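Home Talks Notes Archive Contact
12 comments Share

Speaker notes: What colour is grey?
Choosing floors, worktops and walls you will still like in March

Slot is 25 minutes plus questions. Slides are numbered in the corner, mine are not, so follow the headings.

OPENING (slide stays black)

Don't say good evening twice. Did that at Bultska and the second one got a reply.

Ask who has painted a room grey. Wait. Hands go up slowly, like people admitting to a parking fine. Ask who has painted it grey a second time because the first one went blue. Same hands, usually.

My own hall was a grey called Pisex Quiet Stone. On the card it was the colour of a well-behaved pebble. On the wall, at four in the afternoon, it was the colour of a school shirt that had been through with the football socks. I lived with it for 3 years on the grounds that I had paid for it.

So tonight is about undertones, texture and light, in that order, with a short rant about names in the middle.

UNDERTONES

Grey in a tin is almost never only black and white. There's a bit of something else in it — blue, green, violet, red, yellow — and that bit is what you end up living with.

The trick is to put the sample next to plain white printer paper. Next to white you see what it leans towards. Next to your old magnolia everything looks blue, and you'll go home and buy a beige you didn't want.

Pass round the cards now. Ask for them back. (I started the year with 33 cards. There are 30 in the box. I'm not accusing anybody, but they were all from the Hailu range and they were the good ones.)

Warm greys: taupe, mushroom, putty, anything an estate agent would call greige. Cool greys: slate, steel, most things with "mist" in the name. A warm and a cool grey can sit side by side quite happily if one is clearly darker. If they're nearly the same depth, they look like a mistake, or like a wall where someone ran out of paint on a Sunday and guessed.

RANT ABOUT NAMES (keep it short this time)

Clamano sell a grey called Distant Argument. I've rung them. They wouldn't tell me whose.

Names are there to make you feel something before you've seen anything. Write the code number on the back of the card, cover the name with tape and choose again the next day. Half the room will change their mind. The other half will peel the tape off to check.

Move on. Don't do the bit about "Elephant's Breath" jokes, everyone has done the bit.

TEXTURE

The part people skip. A rough surface catches light on its high points and drops tiny shadows in its low ones, so the same pigment looks darker on rough plaster than on a smooth board. If you're matching a textured wall to a smooth cupboard, go by eye in the room and ignore the codes.

Speckle is forgiving. A fine, even speckle swallows crumbs, dust and the sort of scratch you get from dragging a chair while on the phone. From across the room it reads as a single colour. Plain flat dark grey shows everything. I had a plain dark worktop for one winter and could tell you who had eaten toast and where they had stood.

Cloudy, patchy finishes are harder. They look lovely on a big floor and fussy on a small shelf, as the patches need room to come and go. Ask to see a full-size piece. A sample the size of a biscuit may land wholly inside one patch, and you'll be surprised by the rest when it arrives on a lorry.

Someone will ask whether you can mix the two. Yes. Speckled beside cloudy is fine with a clean straight join. What goes wrong is the wobbly join, and then a metal strip to hide the wobble, and then a mat to hide the strip.

LIGHT

North-facing rooms pull everything cool. South-facing ones are kinder but change all day. Bulbs matter more than people want them to. Look at your sample in the morning, at lunch, and with the lamps on. Stand it upright if it's for a wall, lay it flat if it's for a floor. I've seen a man choose a carpet by holding it over his head.

Don't judge colours on a phone. If you must, at least turn off the evening setting that makes the screen orange. I ordered curtains that way. They're in the shed.

If running late, skip from here to the closing slide.

OPTIONAL: GLOSS LEVELS

Matt hides lumps, marks easily. Eggshell is the compromise. Gloss tells the truth about your plastering. Enough said, unless there's a plasterer in, in which case say nothing at all.

CLOSING SLIDE

Leave it up during questions. Let them argue over which side is warmer. Usual questions: is grey over (no), what goes with it (more than you'd think, ochre especially), will you come and look at my hall (no).

Collect the cards. Count them at the door.
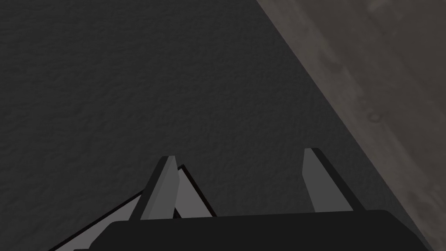 Speckled charcoal against a cloudy brown-grey, computer render.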